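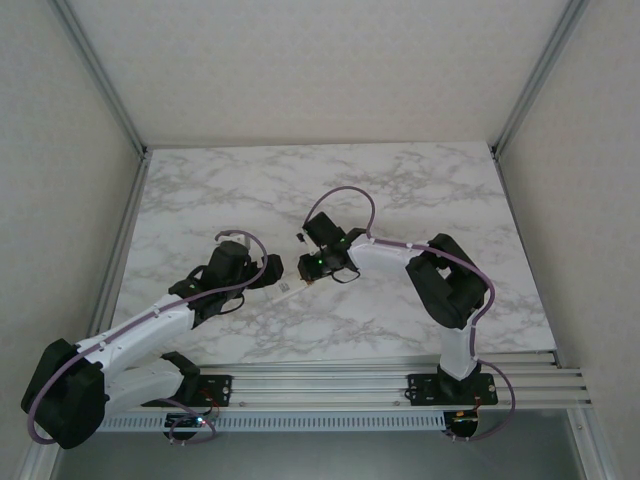 The wording I'd like to settle on this list before the October call is clause 7 of the draft bench practice, the one covering two arms that share a work area. As it stands it sets a minimum gap between the arms and stops there. That works for two machines doing separate jobs side by side. It doesn't work for a handover, where the grippers have to come nearly together over the middle of the table with a part held in one of them. Under the current text every handover is a breach, so people will either ignore the clause or switch the monitoring off, and I don't want to publish something that encourages either.

On 2987 the Keststead group wrote:

> We can't support clause 7 in its present form. We'd
> prefer a fixed keep-out distance with no exceptions.
> If handovers are allowed, every site will call
> everything a handover. We also don't see why cable
> routing is in this document at all. It belongs in the
> build guide.
>
> On enclosures, we think a bench with fixed walls on
> the sides and back should be treated the same as an
> open bench. The front is where hands go in.

Taking those in order.

Keep-out distance. I agree the exception can be abused. My answer is to define the handover narrowly. Proposed text:

7.1 Outside a declared handover, the arms shall keep the separation set in the site's risk assessment.

7.2 A handover shall be declared in the program before either arm enters the shared zone, and shall name the giving arm and the receiving arm.

7.3 During a handover only one arm may travel at a time. The other holds position.

7.4 The giving arm shall not release until the receiving arm reports a grip. If no grip is reported within the time limit, the receiving arm backs out first.

7.5 A handover that isn't completed shall be logged as a fault, including where the part was kept.

The Storau people asked whether 7.3 should allow slow movement of both arms. I've left it out. If someone has a case that needs it, please send the cycle and the speeds to the list and we can look at a separate subclause.
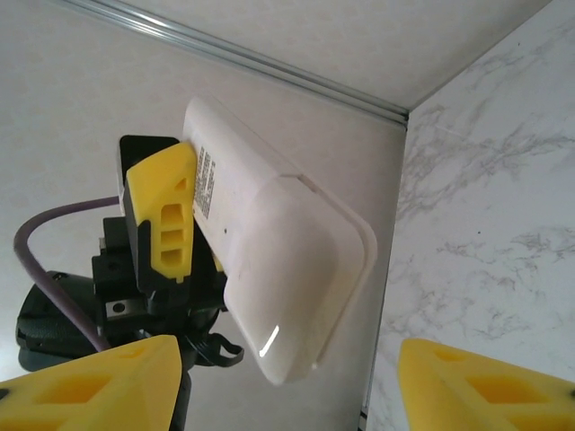 Part held along one edge in the other arm's finger pads, from the wrist camera.

The grip itself needs a line too. Our draft says the part shall be "securely held", which can't be checked by anybody. I'd replace it with three requirements: the site records which face or edge the giving arm takes, the receiving arm's approach leaves that edge alone, and printed labels are kept out from under the pads where the part allows it. The last one came from the Sernard trial. They ran 1000 handovers of small plastic housings and logged 19 faults, most of them with a pad sitting partly on a label. It's one trial on one kind of part, so I'd put it in as "should" and leave the other two as "shall".

Cable routing. I'd like to keep it here. The build guide covers strain relief on a single arm. It says nothing about a loop that stands up off the wrist and can be caught by the opposite gripper when the two come in close. Suggested text is that each arm's cable be checked by hand through the full handover path, at both ends of the wrist's travel, before the program is run at speed. Repeat the check after any cable is replaced or re-tied.

Enclosures. Keststead's point about the front is fair and I've changed the draft. Side and back walls no longer earn any relaxation in speed. They do have to be entered in the collision model, along with the corner posts, as a part held out past the fingertips can reach a wall the bare gripper would clear.

Still open:

- the time limit in 7.4 (fixed value or set by site)
- whether a wrist camera view counts as a grip report on its own. I say no, but Afolabi has asked for it to be allowed with a second signal
- who keeps the fault log, and for how long

Please reply under the clause number so the archive stays readable. If you object to a clause, send replacement wording with the objection. I'll fold the changes into the next draft and post the marked-up copy here ahead of the call.

Editor, bench practice draft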